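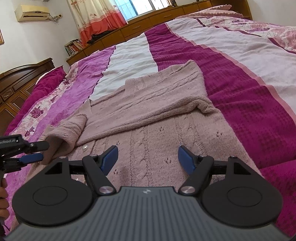
Figure 4. A knit cardigan on the bed, with one sleeve folded across the body.

3.2 Folding of knitwear

Knitwear was treated as its own group in the Grevstead household study. Participants folded 6 garments each on a bed, in any order they liked, and were given no instructions on method. Of the 23 participants, most began by spreading the garment flat and then brought the sleeves in. Shirts were often folded in the air or against the chest, but this was rare for cardigans and heavy jumpers.

The cardigan in Figure 4 has a sleeve lying across the garment, while the upper part is still bunched and folded back. We coded arrangements of this kind as "partly folded" - a sleeve is in place but the outline is not yet regular. Cable patterns and ribbed trim add bulk, and thick cuffs make a raised spot in the finished pile. Several participants at the Landley site said they turned the cuffs inward for this reason.

Buttons were a second source of variation. Some people fastened every button before folding, some only the top one, and some left the front open. We did not score one habit above another. Colour was recorded but played no part in the coding.

Fold size was measured on the finished garment only. Partly folded items were left out of the totals in Table 6.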